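Week 8 - storage and display, small collections. Notes from the Saturday session (Sat 27 June), cleaned up a bit, not much.

**Carry over from last time**

- humidity logs - bring them. Paper is fine
- Cotach reading still the set text, first two chapters. The Dirkberg chapter is optional
- anyone missing the label exercise, hand it in by the end of the unit

## 1. What are we protecting against

Light, dust, handling, damp, bugs. Handling does the most harm in small museums, more than light. People pick things up. Staff too.

Dust is not just ugly. It holds moisture, scratches when wiped, feeds insects. Cover first, clean later.

Light - damage adds up and does not reverse. Working limits for class:

- works on paper, dyed cloth, feathers: 50 lux
- oil paint, bare wood, horn: 200 lux
- stone, most ceramics, most metals: 300 lux is ok, watch the heat from the lamps

Potano case (slides 4-9): local history room, one long south window, quilts hung opposite. Fading on the left side of every quilt. Fix was a blind and rotating the quilts, cheap. Should of been done years before.

## 2. Materials that touch the object

Rule of thumb: if it smells, keep it away. Vinegar smell, new shower curtain smell, fresh paint.

Avoid: PVC, rubber bands, wool felt, raw oak, newspaper, ordinary tape.

Generally ok: polyethylene foam, polyester film, unbuffered tissue, washed cotton, glass, acrylic.

Acrylic vs glass - acrylic is lighter and doesn't shatter, but scratches easily and picks up a static charge. Static = no pastels, no charcoal, nothing flaky. Soft damp cloth only, no window cleaner, ammonia crazes it.

Lids: tight keeps dust out but also traps whatever the object gives off. For metals with silica gel, tight is good. For old plastics let it breathe. 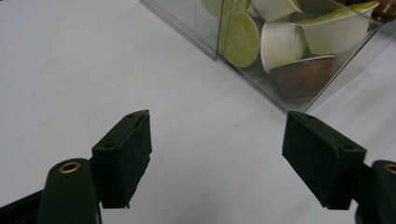
## 3. Labels and numbers

Number goes on the object AND on the box. Pencil on paper tags. Engebretsen lost track of 105 items in one move, becuase the numbers were only on the lids and the lids got swapped. Took 2 winters to sort out.

Format for class: year, dot, lot, dot, item. No letters. No "misc".

## 4. For next week

- pick one object at home, write a half page on how you'd store it - materials, light, who handles it
- read the handout on pest traps
- gloves: nitrile, bring your own size

Test in December covers sections 1 to 3, plus the light limits. Learn the limits.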